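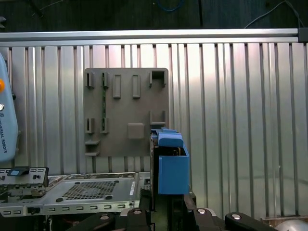

One reader writes that the 1,000-mile year stops making sense for anyone joining in spring, that the monthly targets on the Flilon sheet assume a January start, and that a late joiner sees a red cell in every row until November no matter how much they walk. The reader asks whether the target can be scaled or whether late joiners should wait for next year.

The target can be scaled. The sheet has a start date field in the header row, and most people leave it blank. When it is blank, the sheet fills in the first day of the year. When a date is entered, the yearly target is reduced in proportion to the days remaining, and the monthly targets are worked out again from the new figure. Past months turn gray and are left out of the running average. Anyone who would like to keep the full 1,000 miles can enter the date and then type the target over by hand; the monthly cells will still follow.

A few points on logging, as the same errors keep coming up.

Enter distance walked on purpose. Steps around the house and at work do not count toward the Flilon total, though they may go in the notes column. A walk to the store counts if it was made on foot both ways. Treadmill miles count and take the code T.

Round to one decimal place. Several people are entering two, and the sheet then shows a monthly sum that differs slightly from the rows above it. The stored value is correct. The display is not, and it will be fixed in the next version.

Kilometers must be converted before entry. The unit switch was taken out last November after it was found to convert rows that had already been converted.

Do not merge cells. A merged row is read as a single day and the second walk is dropped.

The shared log held 2,288 entries as of 2021-04-30. Entries with no route code are still accepted but cannot be used in the route tables. The codes most often missing are those for the Nyberg loop (NY) and the Skimham towpath (SK). The Nyberg loop is now set at 5 miles, measured from the gate by the parking lot and back to the same gate. Older entries used the lower gate and came out short. These will stay as they are, and members do not need to correct them.

The 100-mile marker is also being changed. Until now it was recorded on the day the running total passed 100. It will be recorded on the day the entry was made, so a batch of old walks typed in on one evening will show one date. Members who care about the true date should enter walks as they go or put the date in the notes column.

The Nostovell group has asked for a second sheet covering swimming. The present file has no room for it, and the request is held over to the next issue. Until then, please keep swims out of the walking sheet, including those marked with a zero distance.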